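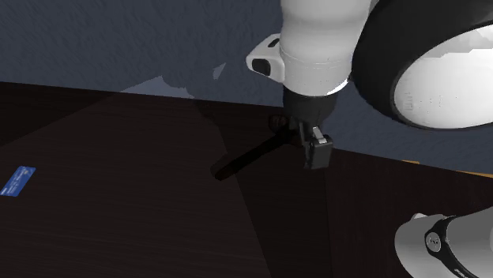
Ivars Grīnberga would rather have fifty clumsy attempts than five perfect ones, and he will tell you so before your coat is off. A clumsy attempt has a wobble in it, he says, and a recovery, and a learning system that has never been shown a recovery will sail serenely past the thing it was meant to pick up and close its fingers on air.

I had come to Skolutdale to see how you teach a robot arm to clear a table. I had pictured somebody typing. What I found was Grīnberga in his socks, one hand on a controller, tongue between his teeth, steering an arm that existed only inside a computer towards a dark stick on a dark wooden table. There was a blue card over to the left, which he was ignoring. The stick was the job. He brought the gripper down beside it, fingers pointing straight at the wood, thought better of it, lifted a little, and came in again.

"Keep that one," said Digby Cartwright from the next desk, without looking up.

That is the daily work of the project they call Drindov, and I found it completely absorbing. Every attempt is saved as an example: what the arm's camera saw, where each joint was, what the person driving it chose to do next. Put enough of them together and a program can start to find the pattern that links the seeing to the doing. The target for the first collection is 3000 examples, and when I visited they were all being made by hand, one patient reach at a time.

Why do it in a simulator? Partly for the obvious reason that a simulated arm can't put its elbow through a simulated wall and leave you with a bill. But the bigger attraction is variety. Cartwright can turn the stick, shift the card, move the lamp so that a shadow falls across the wood, and have a new starting position ready in the time it takes to sip his tea. He has a particular fondness for awkward ones. Dark object, dark table, glossy shell catching the light: these are just the conditions that make a camera-guided arm lose its nerve, and he sets them up with real glee.

"If it's easy to see, we've wasted a go," he told me. "I want the ones where you have to lean in and squint."

They learned this the slow way. The first batch, gathered last October, was lovely to look at. Everything sat in the middle of the table, well lit, and Grīnberga had picked it all up in smooth, confident swoops. The system trained on it was smooth and confident too, right up to the moment when Cartwright nudged the stick towards the edge. Then it swooped down to the middle of the table, where the stick had always been, and carried a handful of nothing off to one side. They both laughed about it when they told me. I gather they didn't at the time.

So now there are house rules, pinned up beside the kettle. Change drivers after 6 sessions, as one person's habits creep into everything. Never restart because a grasp was ugly. Label failures as failures and keep them in. Grīnberga approaches most things from the right, Cartwright from above with a sort of hover, and the collection is richer for having both.

They let me have a turn! The controller is light and rather sensitive, and judging depth is far harder than I'd expected. The gap between "just above the table" and "in the table" is a hair, and I spent ages dithering over it. I knocked the stick twice, chased it, and finally got the fingers around it at an angle that made Cartwright wince. It went into the collection under the label "visitor, messy", and I was absurdly pleased.

Moynihan, the software they use for sorting the recordings, plays the attempts back side by side, and watching a row of them is a treat. You begin to recognise people. One driver pauses before every descent. Another makes tiny circles, like a cat settling. Somewhere in all that fidgeting is whatever it is we know about picking things up and have never managed to write down.

The next step is a real arm on a real table, in a room down the corridor at Trunex, with a fresh set of examples gathered there to mix in with the simulated ones. Grīnberga has already started collecting sticks for it. He showed me a drawer of them: dowels, chopsticks, a broken drumstick, and a paintbrush with no bristles that he says is going to cause terrible trouble.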